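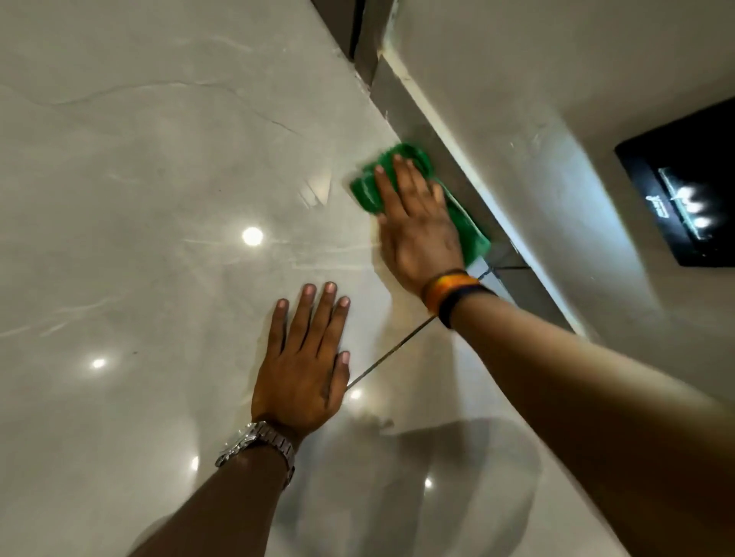
Sharing books with babies and toddlers
Session 2 handout, Fairweather Parent and Carer Course

14 shares
3 comments

Welcome back! Last time we talked about chatting to your baby through the day: naming the sock as it goes on, leaving a gap for them to "answer", copying their noises. Books are the same idea with pictures to help you along, and I'm very keen on them, so please stop me if I go over the hour again.

If you missed session 1, the notes are in the blue folder by the door of the Jorneck Room. The only bit you need for today is serve and return. Your baby does something (a look, a squeak, a wave of the arm), you respond, they do something back. Keep that in your head while you read.

When to start

Whenever you like. A newborn won't follow a story, but they know your voice and they like the tune of it. You can read them the football results. Lots of families start properly at three or four months, when the baby can hold their head up and look at a page for a bit, and if your child is already 18 months and you've hardly opened a book, lovely, start tonight.

What it tends to look like

Birth to 3 months. Short and close. Bold shapes with strong contrast are easiest for them to see, held a forearm's length from their face. One or two pages may be plenty. If they turn their head away, they've had enough for now.

3 to 6 months. Grabbing begins! Cloth books and bath books come into their own. Expect the book to go in the mouth, which is how babies this age find out about everything, so choose ones that wipe or wash and check for loose threads or broken squeakers.

6 to 12 months. Sitting up, batting at the page, wanting to turn it before you've read the words. Let them. Board books with thick pages suit small hands. This is a grand time for faces, animals and anything with a noise you can make. By the end of the first year many babies will look towards the thing you name, and some will point.

12 to 18 months. The same book again. And again. Repetition is doing good work here: they are learning what comes next, and the pleasure of being right about it is enormous. Try stopping just before a favourite word and see what you get (a grunt counts).

18 months to 2 years. Little stories with a beginning and an end, flaps, rhymes they can finish. They may walk off in the middle and come back. Carry on reading for a moment, they're often still listening from behind the sofa.

All of these ages are loose. Babies born early may get to each stage later, and plenty of children skip one entirely.

How to read with someone who won't sit still

Let the child hold the book, even upside down. You can talk about a picture from any angle.

Follow their finger or their gaze. If the page is about a farmer but they're staring at the duck, the page is now about the duck.

Say a bit more than they said. They say "dog", you say "big dog, yes, a big brown dog". No need to ask them to repeat it.

Go easy on the quizzing. One "where's the cat?" is a game, ten in a row is a test and they'll wander off (so would I).

Use silly voices if you enjoy them. If you don't, your ordinary voice is perfect.
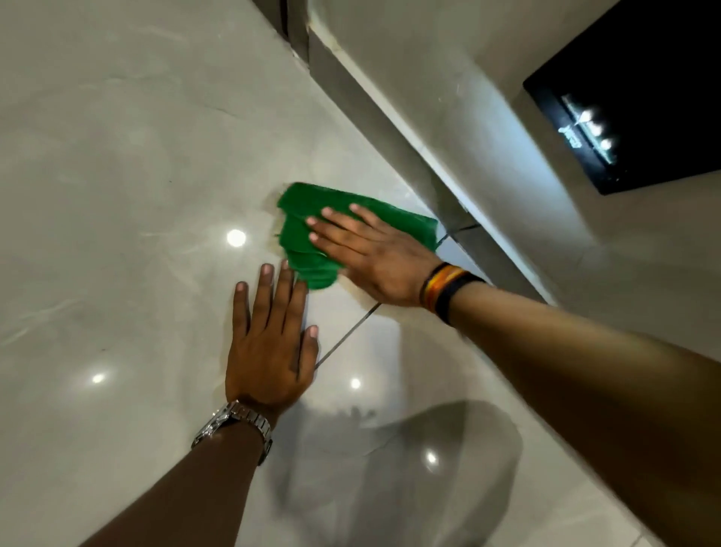
Fitting it into the day

People often picture bedtime, and bedtime is great if your child winds down with a book. Some get livelier! If yours does, move it. After lunch works for many families, and so does the ten minutes when everyone comes in cold from nursery and nobody has the energy to cook yet. Keep a book in the changing bag, one by the high chair and a couple in a low basket they can reach on their own. Covers facing outwards if you can manage it, as babies can't do much with a spine.

Five minutes is a proper session. Two lots of two minutes is also a proper session.

More than one language at home

Please read in whichever language you're most comfortable in. Your child will get a richer, warmer story from you that way, with all the little asides you wouldn't think of otherwise. If the book is in English and you'd like to tell it in Polish or Urdu or Welsh, just look at the pictures and make it up. Grandparents can join in over a video call; hold the book up at your end and let them do the talking.

If you don't like reading aloud

Several of you mentioned this on the sign-up forms, and it's very common. Wordless picture books are brilliant for this. So are photo albums: a small one with the family in it, cousins, the cat, the front door, will often beat anything from a shop. Singing a nursery rhyme while turning pages does the job too.

Where to get books cheaply

Clonari Library has 596 board books on its baby shelves and there are no fines on any of them, chewed corners included. Joining takes a few minutes and your baby gets their own card. Between them the under-fives on our last few courses borrowed 1,437 books, and I was thrilled.

The swap box in the Clavetti Street hall is open to everyone during stay and play. Take one, leave one, or just take one. We cleared it out before this course began and some 143 books went back in, mostly in good shape. Cloth ones are washed before they go in.

Charity shops are worth a rummage. Check flap books for flaps, and look inside older sound books to make sure the battery cover still screws shut. A button battery is very dangerous if swallowed, so if the cover is loose, leave the book behind.

To try before next time

Pick one book and read it every day, at whatever time suits. Notice which page your child goes back to. Jot down anything they do on that page: a sound, a pat, a look up at you.

Make one page of your own. A photo stuck on card is fine. Bring it along and we'll put them all together.

If you've an older child, let them "read" to the baby once and listen in. I'd love to hear about it.

Next session: rhymes, lap games and bouncing. Wear something you can sit on the floor in. There's a break through August, and the library's rhyme time carries on in the meantime.

Handout updated 2025-06-19

Share this page: 14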